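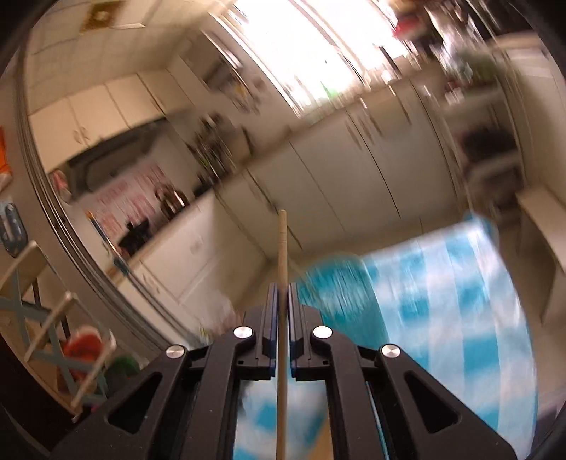
**Figure 1.** A thin wooden stick held upright in the jaws of a hand-held gripper, with a kitchen behind.

## 3. Setting and data

### 3.1 The two colleges

The study draws on records from two colleges, Delley and Barnumari, which offer a final-year honours dissertation to undergraduates in any department. The colleges share a registry but keep separate academic boards, and their rules on who may write a dissertation have drifted apart. At Delley a student who meets the marks threshold is entered unless they opt out. At Barnumari the student has to apply, and the application must name a supervisor who has already agreed to take them on.

This difference is older than any of the staff we spoke to. The Barnumari handbook has carried the same wording on named supervisors for as long as the registry has kept copies. Delley dropped its own version when its departments were merged, and the minutes give only a short note that the form "caused delay". We found no sign that either college had looked at the effect of its rule on which students took part.

The dissertation itself is the same in both places. It carries the same credit, has the same word limit and is marked by two readers, one of whom is the supervisor. A student who does not write one takes two taught modules in its place and graduates with the same degree title, although the transcript shows which route was followed. Toprak, the fund that pays for fieldwork and archive visits, is open only to students on the dissertation route.

### 3.2 Student records

We use the records of four successive cohorts. After students who transferred in during their last year had been removed, 869 met the marks threshold at the end of their second year. Of these, 572 went on to submit a dissertation. The rest either took the taught route from the start or moved to it before the deadline in May, and the registry does not separate these two groups reliably. Delley records a withdrawal on the day it is received. Barnumari records it at the next board meeting, and by then the original entry has sometimes been overwritten. For this reason we treat submission as the outcome throughout and make no claims about early withdrawal.

For each student we have the department, the second-year average, the mode of study, whether the student lived in college accommodation and whether they had attended a research methods module. We also have the date on which the supervisor was recorded. Parental education is held for most students but comes from a voluntary question on the enrolment form. It was left blank more often at Barnumari than at Delley, so it appears only in the additional models in Section 5.

Three small departments were grouped under a single heading to prevent students from being identified. Joint-honours students were placed in the department that supervised the dissertation or, if they did not write one, in the department in which they had taken more credits. Where the credits were equal we used the first-named subject.

### 3.3 Interviews with supervisors

The records show who submitted but say little about how students found a supervisor. We therefore interviewed 24 members of staff who had supervised at least one dissertation during the period. They were drawn from both colleges and from every department grouping. Nearly all the interviews were carried out by Erhan Canpolat, who had not taught at either college. The others were done by telephone by the second author.

The questions were kept broad. Staff were asked how students usually approached them, when this happened, how they decided whom to accept and what became of the students they turned down. They were also asked what they thought the dissertation was for, and the answers varied more than we had expected. Some described it as training for postgraduate work. Others saw it as the one part of the degree in which a student could follow an interest to the end, and were uneasy with the idea of using it to sort students at all.

Interviews were recorded with consent and typed up in full. Two authors coded the first batch separately and then met to agree a common list of codes. Most disagreements concerned what should count as encouragement. One supervisor at Barnumari described telling a seminar group that her door was open, and we could not settle whether this was an invitation to apply or ordinary courtesy. In the end we coded encouragement only when a member of staff had raised the dissertation with a particular student by name.

### 3.4 The Kumeline scheme

One complication should be set out before the results. Partway through the period Barnumari began a mentoring scheme, Kumeline, in which second-year students were paired with a current dissertation writer. Pairs met over one term and the mentor was paid for the time. The scheme was open to everyone but was advertised through departmental mailing lists, and some departments passed the notice on more than once while others did not pass it on at all.

Attendance at Kumeline was logged by the mentors, and the logs are patchy. We can say with confidence which students signed up. We cannot say how many meetings each of them had. Signing up is therefore used as a simple yes-or-no measure, and the main models are run both with and without the cohorts that had access to the scheme. The direction of the main result is the same in both sets, though the gap between the colleges is narrower when the later cohorts are included.

Students who signed up already had slightly higher marks than those who did not. They were also more likely to have taken the research methods module, where the scheme was often mentioned in class. Any comparison between the two groups must allow for this, and we return to the point in Section 6.

### 3.5 Limits of the data

Both colleges are small by national standards and mainly residential. Part-time students are few, and none of the staff interviewed had supervised more than a handful of them. Students themselves were not interviewed. Permission had been given for anonymised records only, and a separate application to contact recent graduates was still under review when the analysis was closed. What follows on students' reasons for staying out of the dissertation rests on what supervisors reported, and supervisors had mostly met the students who came forward.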